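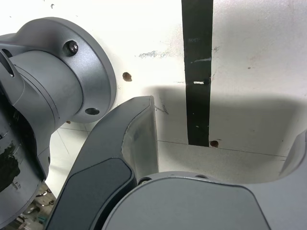

09/01/2022
Finn Böttcher

4. Good practice at the wrist

4.1 Where the rules stop

The Drultmont site rules for shared robot cells run to 44 clauses. Three of them concern the part of the machine between the last joint and the object being picked up, and one of those three asks the operator to "ensure suitability." We have read this clause many times and remain unsure what to do on a given morning in order to obey it. The rules on fences, doors and warning signs are excellent, and a visitor could be kept out of one of our cells with great legal precision.

This section proposes wording for the missing part. It draws on the logbooks of two cells, Tomura and Wiegand, which were kept under the same rules and by very different temperaments.

4.2 Fasteners

Figure 3 shows a flange with a bolt seated near the top and an open hole lower on the rim. A hole of this kind may be spare, or it may be waiting for a bolt, and the rules as written don't ask anyone to know which. Our proposal is that each cell keep a one-page drawing of every mating face, with each hole marked "used" or "left open," and that the drawing hang where a person holding a hex key can see it. The Gemska checklist already has a line for this. It reads "bolts OK," and in the Wiegand logbook it was ticked on every page through April, including two pages on which the arm was recorded as being away for repair.

Tightening is a separate matter. We suggest a check at each change of gripper and again after up to 100 hours of running. The hours should be read off the controller. Asking people to remember them produced a suspicious fondness for round numbers.

4.3 Surfaces

Coatings get one mention in the current rules, under "appearance." We would move them. The chipped black patch on the underside of the arm in Figure 3 is the sort of thing an inspector walks past, and it may well deserve no more than that. Even so, a worn patch should be entered with its place and rough size, so that the next reader can tell old wear from new. Contact faces on the fingers should be wiped and looked at before each run.

The same goes for walls within reach. Marks on a panel behind a gripper prove nothing by themselves, and we make no claim for those in Figure 3. An undated mark, however, can be blamed on whoever is on leave. A dated entry costs one line.

4.4 Tape

Tape has no standing in the rules at all, though the Tomura cell would be hard to run without it. We propose that any strip left up longer than a shift carry a readable note of its purpose, and that it come down when the purpose does.

Figure 3. Arm flange and gripper in front of a white wall panel with a strip of black tape.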